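Enregistrer une maquette à la maison : préparer la pièce, le micro et les fichiers

14/05/2021, par Arnout Van der Linden

Une maquette se fait très bien dans une chambre ou une buanderie, à condition de passer une heure à préparer l'endroit avant de brancher quoi que ce soit. Les conseils qui suivent concernent la voix et la guitare acoustique, enregistrées avec un seul micro et un petit boîtier audio. Je les applique chez moi à Prusitmont, dans un appartement mal isolé.

Choisir la pièce

Frappez dans vos mains au milieu de chaque pièce et écoutez. Une salle de bains ou une cuisine carrelée renvoie un claquement métallique qui se retrouvera sur toutes les prises. Une chambre avec un lit, un tapis et des rideaux épais donne un son court et mat, plus facile à travailler ensuite. Évitez de vous placer au centre exact de la pièce ou dans un angle, les basses y sont déséquilibrées.

Coupez le réfrigérateur s'il s'entend à travers la cloison, et mettez un mot sur la porte pour penser à le rallumer. Même chose pour la ventilation et le chauffage soufflant. Les téléphones restent dans une autre pièce.

Amortir avec ce que l'on a

Les mousses collées au mur coûtent cher et laissent des traces. Le textile de la maison suffit pour une maquette : couette sur un séchoir derrière le chanteur, couverture pliée sur la table, manteaux suspendus à une tringle. Il faut de l'épaisseur. Un drap seul n'arrête presque rien. Laissez 3 cm d'air entre le mur et la couverture si vous pouvez, l'effet descend un peu plus bas dans les médiums.

La couette se place derrière celui qui chante, puisque le micro cardioïde capte surtout ce qui vient de face. Beaucoup de débutants font l'inverse et calfeutrent le mur situé dans le dos du micro.

Videz aussi les surfaces dures proches du micro. Un bureau nu à hauteur de poitrine renvoie la voix vers la capsule et donne un son creux. Une serviette posée dessus corrige le défaut.

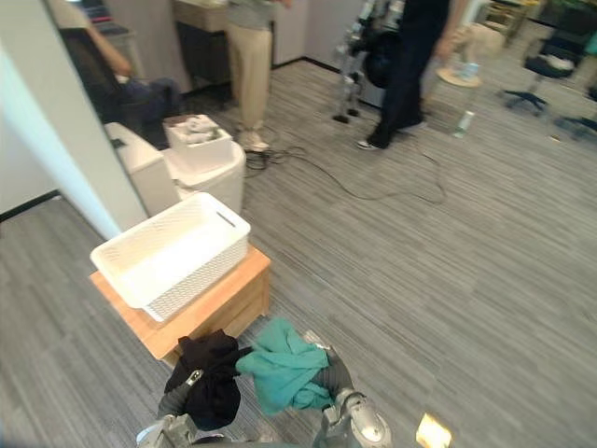

Panier à linge blanc posé sur une petite table en bois.

Placer le micro

Pour la voix, comptez une main ouverte entre la bouche et le filtre, puis encore trois doigts jusqu'au micro. Inclinez légèrement la capsule vers le bas si les « s » sont agressifs. Pour la guitare, visez la jonction du manche et de la caisse. Devant la rosace, le son gonfle et devient brouillon.

Si vous n'avez pas de filtre anti-pop, un collant tendu sur un cintre tordu en cercle rend le même service. Lavez-le de temps en temps.

Le pied doit être lourd. Sur un parquet, glissez un morceau de tapis plié en quatre sous le trépied, les pas dans le couloir s'entendront moins. Faites passer le câble le long du pied en le fixant avec deux attaches en tissu, sans tirer sur la prise.

Régler le niveau

Chantez le passage le plus fort du morceau, pas le couplet. Réglez le gain pour que les crêtes restent nettement sous le rouge. On monte toujours un peu en volume quand l'enregistrement tourne pour de bon, gardez donc de la marge. Travaillez en 24 bits, le souffle ne posera pas de problème à ce niveau.

Gardez le casque assez bas. Un casque ouvert ou réglé trop fort laisse passer le clic du métronome dans le micro, et on ne s'en rend compte qu'au mixage, sur la note tenue de la fin. Essayez un son de métronome plus sourd que le bip par défaut.

Enroulement et rangement des câbles

N'enroulez jamais un câble autour du coude. Il se vrille et les brins cassent près des fiches. Faites des boucles larges en alternant une boucle par-dessus et une boucle par-dessous, puis fermez avec une bande auto-agrippante. Rangez les câbles de micro et les câbles de guitare séparément et collez une bande de couleur à chaque extrémité.

Un câble qui crachote se teste en le pliant doucement près de chaque fiche. Si le bruit vient toujours du même côté, la soudure est à refaire. J'ai réparé de cette façon un vieux câble Godero qui me sert toujours.

Nommer les fichiers

Titre, numéro de prise, tempo, dans cet ordre et sans accents. « nultosia_prise2_90 » se comprend encore deux ans plus tard, « voix finale bis » non. Notez sur un carnet la prise préférée pendant que vous vous en souvenez. Copiez le dossier complet sur un second disque le soir même, y compris les prises ratées, où l'on trouve souvent une respiration ou une fin de phrase à récupérer.

Avant d'envoyer la maquette à une salle ou à un programmateur, exportez un fichier compressé léger et gardez l'original à part. Mettez votre nom et un numéro de téléphone dans les informations du fichier. Un morceau sans nom finit perdu dans un dossier de téléchargements.

Commentaires

Chaturvedi
Merci pour l'astuce du tapis sous le trépied. J'habite au-dessus d'un garage et j'avais un grondement à chaque passage. Il en reste un peu, je coupe sous 90 Hz et ça va.

mado_b
Et pour un ukulélé, on vise aussi la jonction du manche ?

Arnout Van der Linden
Oui, mais plus près, la caisse est petite et le son porte moins. Essayez deux ou trois positions et réécoutez au casque.

Pascal
Pour le collant sur le cintre, prenez-le fin. Avec un collant d'hiver ma voix était toute bouchée.

Contact | © 2021 Arnout Van der Linden | Haut de page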